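The reading group at Lamdale has completed its second year, and a brief record of the year seems appropriate. Membership stands at 52, and meetings continue to be held in November and through the winter months.

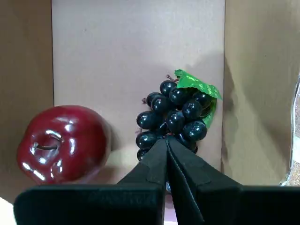

The principal selection was the Tangen edition of the Karow letters – a demanding work, but one that rewarded patience. Ludger Steinbach led the discussion of the early chapters.
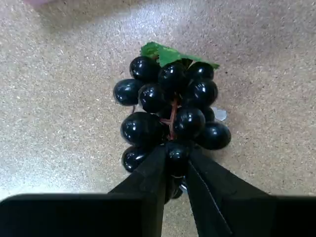

Members are asked to return borrowed copies before the spring session. The next title, a history of the Brarnongate ferry, runs to 13 chapters and will be read in two parts.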